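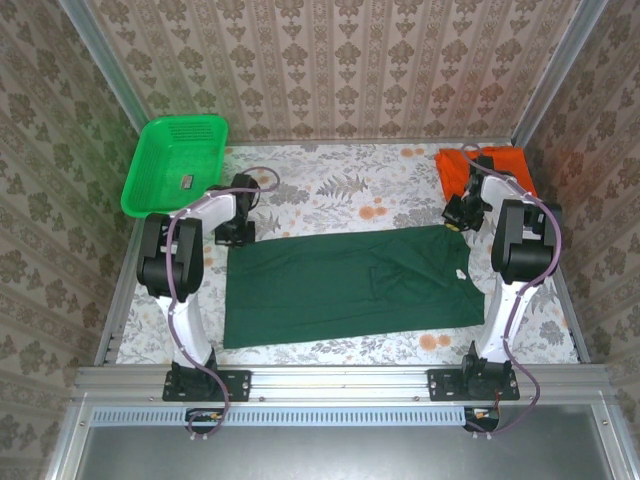
Monday, May 31, 2021

Bank holiday, so the building is quiet and I can finally write up the approvals trial without being asked to approve anything.

Where we'd got to. Ralance wants its purchase sign-offs sped up. Everybody there agrees they're slow and everybody agrees the slow bit is in somebody else's department. Last year they put 2,227 requests through Sutik, and every one needed a line manager, a budget holder and then finance, whether it was a forklift service or a box of biros. The forklift services went through faster, as it happens. People read those.

The trial: anything under £100 goes straight through with the line manager's tick, and finance sees a list at the end of the week. Started with the Bellamy site only, as Bellamy had complained loudest and it seemed fair to let them enjoy the consequences.

Notes from the log, in the order I found them:

Total for the trial so far is 79 requests under the limit. Finance queried 4. Of the queried ones, two were coded to the wrong budget, one was a duplicate, and one was a kettle. The kettle took longer to settle than the rest put together. There is a policy on kettles. I have now read it.

Managers at Bellamy were told they no longer needed to copy finance in. Most have carried on copying finance in. When I rang to ask why, the usual answer was "just so they've seen it", and finance, having seen it, replies. Then the manager waits for the reply before ordering. So on paper the step has gone and in practice it has moved to email, where Sutik can't time it. My lovely turnaround figures are therefore measuring the part of the process that was never slow. Have put a large question mark beside the chart in the shared folder. Please leave it there.

Also found a request for £99.50 of shelving followed the next morning by another request for £99.50 of shelving. I admire the restraint of leaving the fifty pence. Need a rule about splitting orders, but a short one, and I'd like it written by someone at Bellamy so it doesn't sound like us.
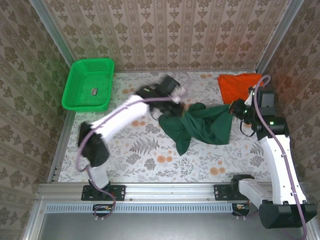

The green cloth between the two arms, left arm moving.

Comparison with Skotorano. We did a similar job there and I went back to the old notebook hoping to find I'd been clever. What I'd written was "limit fine, nobody told the deputies". Same thing here. The line managers had the briefing. Their deputies, who do the ticking whenever the line manager is on leave, in a meeting or simply hard to find, got a forwarded email with the attachment missing. Three weeks in, one deputy was still sending everything to the budget holder by hand, with a covering note apologising for the delay. Very polite notes. I'd have approved all of them.

Talked to finance on Friday. They're calmer than expected about losing the small stuff and crosser than expected about the weekly list, which arrives at half past four on a Friday and is sorted by request number. Sorted by request number is no use to any living person. They want it by budget code, then supplier, and they want it Monday morning. Both easy. I had assumed their objection would be to the principle of the thing and had prepared a rather good speech.

The budget holders are the awkward ones. Under the old set-up they saw every request and could say they were on top of their spending. Now they see a total. One has asked for a daily notification of each small purchase, "for information", and would also like a button to reject it. I said I'd think about that. I have thought about it and it's the old process. 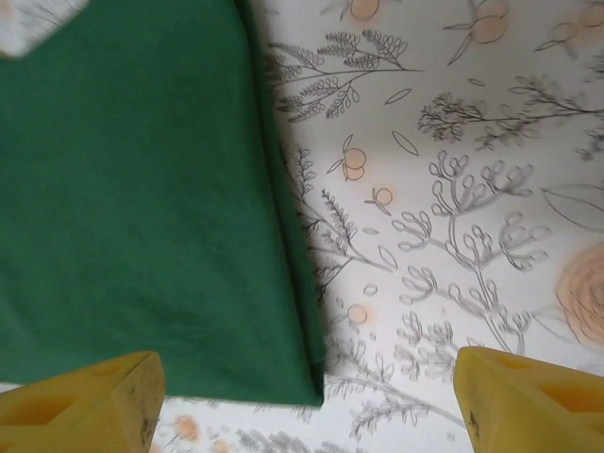 4 min read

Things to change before the second site:

Brief deputies in person, same day as the managers. Half an hour, no slides. If they can't all come, move the day.

Take finance off the copy line in the Sutik form. At present the box is still there and still filled in for you, which may go some way to explaining why people keep filling it in. My fault, I signed off the form.

Weekly list: budget code, supplier, Monday, before nine.

Add a box for "when did you actually place the order?" People will groan. But without it we're timing ticks, and Ralance didn't hire us to time ticks.

Ask about the kettle policy. Who wrote it, is it still needed, does it cover toasters.

Leave the limit where it is for now. There's a push from Bellamy to raise it, on the grounds that nothing has gone wrong. True, but hardly anything has gone through properly either, and I'd like one clean month to look at first. June would do if the form is fixed this week.

Open question, for whoever picks this up while I'm off: what do we tell the steering group? They've been promised a before and after. The before is solid. The after is quick because a slice of it has wandered off into people's inboxes. I'd be in favour of saying so on the first page, with the chart second. The draft currently has the chart first, in green, with an arrow. The arrow points upwards, which for a waiting time is an odd choice, and I drew it.

Minor: the Sutik export still writes dates back to front for anything approved on a phone. Sort the column by hand before you total it. I didn't, the first time, and got a request that had been approved before it was raised. Bellamy asked if they could have all of theirs like that.

Old Skotorano briefing sheet is in the blue folder, bottom drawer. The deputies' page is the one with the coffee ring on it. Needs retyping.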